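Speaker notes – "It Said It Was Fine: a fault story in one apartment"
Ertuğrul Tuncer, Grisico
Mon 15 April

Slide 1. Thank the organizers. Do not apologize for the title.

Start with the log line. Task status: complete. Confidence: high. Objects moved: 0. Leave it up until somebody laughs.

Background, keep it short. Jamel is our tidy-up planner. It runs in a simulated apartment before we let it near anyone's real furniture. Górecki is the safety monitor that sits on top and is supposed to yell.

Slide 2. The job was to go to the yellow table and put one thing away. Jamel drove to the tiled room instead.
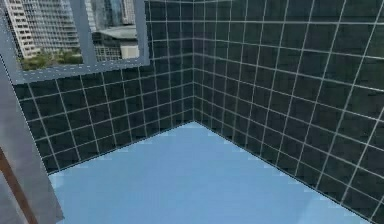
It stayed there for 732 seconds, which is a long time to be confident. The cause was a stale map. We had reloaded the apartment, the pose estimate had not been reset, and Jamel believed it was standing at the table. Every check it ran on itself agreed, since every check read the same bad number.

Pause. Ask who here has two safety checks that share one input. Wait for the hands. There are always hands.

Slide 3. So we fixed the reset and ran again. Second fault. This time it set off down the right room and stopped dead on the wood floor.
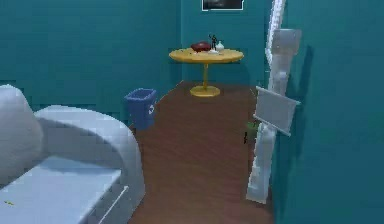 Górecki had called a collision. There was no collision. The monitor had padded every obstacle twice, once in the map and once in the planner, so a gap you could walk through with groceries had become a wall. Fine, stopping is safe. Except the stop also froze the watchdog timer – so the thing that should have reported the stop had stopped too.

If time is short, skip the Soltgate story. If not: they had the same double padding in June and found it after 9 days. We found ours in 2, and I intend to be unbearable about it.

Slide 4. What the run was supposed to reach. 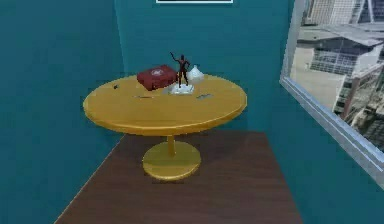 The yellow table, with the red case, the figurine and the white vessel on top.

Changes we made: pose check now uses a separate source. Padding lives in one file. Watchdog runs on its own clock.

Still open: "complete" can be reported with zero objects moved. Ticket is assigned to me. Take questions before anyone asks about that.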